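What I Learned From a Year of Cloth Instead of Paper Towels

By Awuor Sang
March
6 min read
14 shares

We stopped buying paper towels last spring. I had planned to write about it after a month, then after six, and now it has been a year, so I have more to say than I would have had then. Most of it is about laundry.

The house rule is simple. Cloths live in the drawer left of the stove, used ones go over the side of a bucket under the sink, and the bucket gets emptied when it looks full.
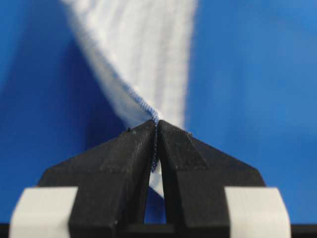
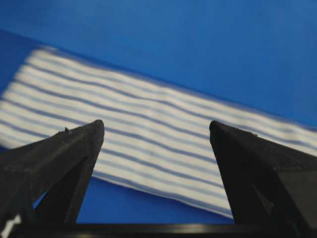 White cloth, both times.

My sister thinks white is a mistake and told me so when we started: you will spend your life bleaching, buy brown ones and forget about it. She has brown ones. I have thought about it a lot and I still disagree with her. With white I know when a cloth is clean and when it isn't, and with brown I would be guessing. She says guessing is fine for a kitchen floor. We have left it there.

I bought most of ours from a shop called Ndung'u, near the bus station in Seldale. It sells bedding and curtain fabric, with one shelf of kitchen linen at the back that I walked past for years. I got 30 cloths the first time, which sounded like far too many. It was slightly too few. By the second week I was washing a half load just to get through breakfast, and I went back for more. We now own 50 and I have not run out since, even when we had a stomach bug go through the house in the fall.

Buy them all at once if you can. The second batch came out a little smaller than the first after washing, and they don't stack together. It bothers me every time I open the drawer.

New cloths don't absorb anything. I should have known this, but I wiped up a glass of milk on the first day and mostly moved it around the counter. They have some kind of finish on them from the factory. It took three hot washes before they were any good, and the thicker ones took longer. If I were starting over I would wash the whole pile several times before putting a single one in the drawer.

Fabric softener undoes this. I stopped using it on everything. The bath towels got rougher, and my husband complained for a while and then stopped complaining. I don't know if he got used to it or gave up.

For detergent I use Akidico powder, the plain one without scent. I tried the liquid and found that the cloths came out smelling clean and then smelled sour as soon as they got wet again. I read a lot of advice about that smell. Vinegar in the rinse did nothing that I could notice. Drying them outside helped. What fixed it was using less detergent and a longer cycle, and not leaving the wet ones in a heap. That is why they hang over the side of the bucket now. It looks bad when you open the cabinet, but the smell is gone.

Grease is the part I haven't solved. Bacon fat does not belong on a cloth you plan to use again. I scrape the pan into a can first, and after that I use pieces cut from old T-shirts and throw them out. Some people would say that's cheating. I go through maybe one shirt every couple of months, and they were shirts with holes in them. The same goes for anything the cat brings up.

Windows were a surprise. I expected to miss paper there more than anywhere, and an old cloth that has been washed thin does a better job than paper ever did. The new thick ones leave lint. I keep two of the oldest ones aside in the hall closet for mirrors and glass, and I get annoyed when they end up in the kitchen.

On money, I can't give a proper total. I know what the cloths cost and I know roughly what we used to spend on paper, but I didn't track the extra water or the electricity. My guess is that we were ahead by the end of summer. We run one more hot load a week than we used to. If your machine is at a laundromat, I think the sums would come out differently and I wouldn't try to talk you into it.

Guests don't like it. They look for the roll, don't see one, and then stand there with wet hands. I tell them to use anything in the drawer and they take the cloth out carefully as if it were somebody's good napkin. My mother-in-law brings her own roll and takes it home again when she leaves. For big dinners I gave in and bought a packet of paper napkins, and we are still working through it.

I also tried one of the reusable sheets made by Skondow, the kind that comes flat and stiff and swells up in water. It was very good at soaking up spills and very bad at everything else. It dried as hard as a cracker over the faucet, and it tore at one corner in the washer. I used the rest of it to line the tray under a plant.

Folding took up more of my time than I had expected, so I stopped. For the first few months I folded everything in thirds and lined it up. Now I shake them out, lay them flat in a pile and push the drawer shut. Flat is fine. It takes a couple of minutes while the coffee is on.

The stains I have made peace with are turmeric and beet. Sun takes turmeric out if you give it a bright afternoon. Beet mostly goes in the wash and leaves a gray-pink shadow behind. Tea doesn't come out at all in my experience, and those cloths get moved down to floor duty. Once they're too worn for floors they go in the garage, and there's a fair stack out there by now.

I'll need to replace some this summer. Ndung'u has moved the linen shelf to the front, next to the shower curtains, and they only had the thin ones when I last went in.

3 comments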